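3.2 What people do with a blanket that won't lie flat

I should say up front that I came into this part of the study expecting to write about folding. Folding is tidy, it has steps, and you can draw arrows on it. But when Elba Fuentealba and I sat down with the home diaries from Prondcombe, the entries about fleece throws kept wandering off into something else. People wrote about grabbing them, bunching them, stuffing them behind a cushion, and only now and then about folding them. So this section is mostly about the bunch — the bit of cloth you get hold of first, before anything neat can happen.

We had 138 diary entries that mentioned a throw or small blanket, from 11 households. I read all of them twice and Elba read the ones I had marked as unclear (there were a lot of those, sorry Elba). We ended up sorting the openings of each entry into 4 groups: corner first, edge first, middle first, and "other," where we put things like kicking it off the couch with a foot. Corner first is what the folding guides from the Jollalberg survey told us to expect, and for bed sheets that is pretty much what we found. For fleece it was a different story. Middle first won easily in the evening entries, and even people who described themselves as careful folders did it.

Why the middle? Nahuel Domínguez thinks it has to do with how fleece sits when it's dropped. A cotton sheet slumps down and the corners slide out where you can see them. Fleece is springier and thicker, so it stays in soft heaps, and the corners end up tucked under somewhere. If you want a corner you have to go looking for it. If you just want the thing off the table, there's a perfectly good ridge standing up right in front of you, so you pinch that. I find this convincing, although I'd like to see it checked with heavier knits, which we left out here.

The pinch also seems to set up what comes next. Several diarists wrote that they lifted the blanket by the middle, gave it a shake, and then went hunting for an edge while it hung there. One woman in the Quiroga apartments called this "finding the way in," and I have been using her phrase ever since. Others never went hunting at all and dropped the whole bundle in a basket, still bunched. We coded these as finished, because the diarists did. A reader of our earlier draft objected to that quite strongly, and I understand the objection, but I don't think it's our job to tell people their living room isn't done yet.

There's one more wrinkle (pun only half intended). In the Pruvum households the throws were kept on a table or bench and in the others mostly on a couch. On a hard surface the cloth has nothing to sink into, so the gathered folds stand up more and there's less fishing about between cushions. Up to 6 of the edge-first entries may be explained by this alone. Figure 4 gives an idea of the kind of gathered fold I mean, with the fleece crumpled on a table and a ridge of it pinched up.

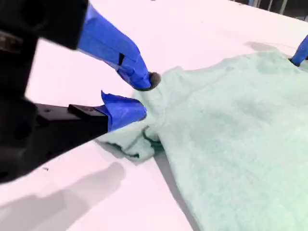 Figure 4. Mint-green fleece on a white table, held at a gathered fold.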